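3.2 What people look at on the front of the box

I'll admit I came to cereal boxes sideways. My first plan was a study of soup labels, but our shoppers at the Skirkby store kept drifting over to the breakfast aisle, so I followed them (happily!) and ended up with 189 usable interviews, most of them done on Thursday mornings. We asked everybody the same thing: what do you remember from the front? 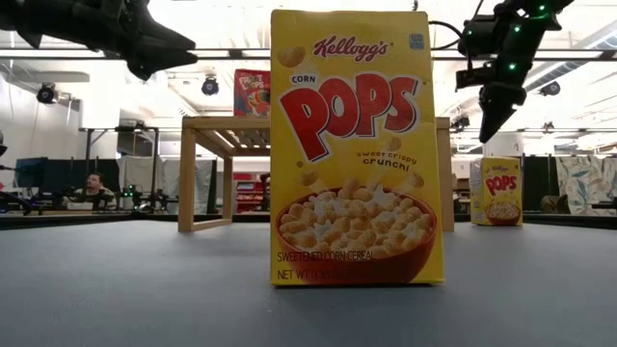 Figure 4. Corn Pops box, front panel.

Color came first by a mile, and I coded it the way Petridis does, with the name of the product scored separately from the name of the maker. Those two get very different treatment on a box like the one in Figure 4, where "POPS" is huge and red and tilted upward while "CORN" sits small beside it, and the bowl fills up the lower half. Shoppers talked about bowls a lot, way more than I'd planned for, and I had to add a code for them after the first 40 interviews. Small print like the net weight hardly came up at all, except with people who were comparing prices. I go back to that group in 3.3.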